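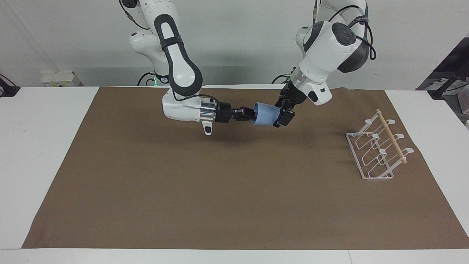

2023-03-22

Station diary, Akard laboratory, Claltbridge. Entry for the bimanual recording station.

The station was opened at the usual hour and the arms were brought to their home position without fault. The first task on the schedule was the cup and rack task, continued from the previous session. The written instruction for this task reads: "Pick up the cup, pass it from one hand to the other, and hang it on the rack." The operator is asked to follow the instruction in that order and to avoid any motion that does not serve it.

The target for the day was 30 accepted recordings. At close, 22 had been accepted. The shortfall was due mainly to the handover, and the remainder of this entry is largely concerned with that part of the task.

In the morning the operator was inclined to pass the cup upright, as one would pass a cup to another person. This proved slow. The two grippers arrived at the same part of the wall of the cup and had to be separated before either could close properly. After several attempts of this kind the cup was instead turned on its side in the air, with one gripper holding the base and the other approaching the open rim. The grippers then have the length of the cup between them, and the operator can see both sets of fingers on the monitor at the moment of transfer. It was agreed that recordings made in the earlier manner would be kept where they were otherwise clean, and marked "handover, upright" in the notes column. Those made in the later manner are marked "handover, lying." The training group may decide whether to use both.

A rule was also settled for hesitation. Pauses of a second or two before the second gripper closes are to be left in the recording. A longer pause, during which the operator is plainly thinking, is grounds for rejection. Previous entries in this diary show that the rule has been applied unevenly, and recordings made before today will not be reviewed against it unless the training group asks.

Drops are treated as before. If the cup falls and comes to rest within reach, and the operator recovers it in a single movement, the recording is retained and marked as a recovery. If it rolls off the mat, the recording is stopped and discarded. Recoveries are of value to the model, but the Bartoš guidelines ask that they be kept to a small share of the whole, and the station has so far remained within that share.

The position of the rack was changed between groups of recordings. The practice of returning it to the same angle each time has been discontinued. In August the first model trained on this station's data performed well only when the rack stood square to the table, and the cause was found without difficulty in our own recordings. The rack is now to be set down at a different angle after each group, always empty, and always on the mat. The angle need not be measured. The operator is to look at the previous placement and choose another.

The brown mat remains in use. It has acquired creases from being folded for storage, and a request has been made that it be rolled in future. The creases have no known effect on the recordings, although the edge of the mat should be checked at the start of each session so that the border of the table is the same as on the previous day.

At midday the Lostex storage unit reported that it was nearly full. Transfer to the main archive was started and recording was suspended until it had finished. The delay was 30 minutes. It is recommended that the transfer be run overnight, before any session in which more than one task is planned. The second task, folding a small towel, was not begun and has been moved to the next session.

Total accepted recordings for the cup and rack task now stand at over 200. The exact figure will be entered after duplicates have been removed. The training group has asked for a further set with a cup of another color, and a suitable one is to be obtained before the present cup is retired from the schedule.

Faults: none in the arms. The left foot pedal at the operator's desk sometimes fails to register a light press, and two recordings were lost to this. The operator has been advised to press firmly and to wait for the tone. A replacement pedal has been requested.

Arms returned to home position and powered down. Cup and rack placed in the task drawer. Mat rolled.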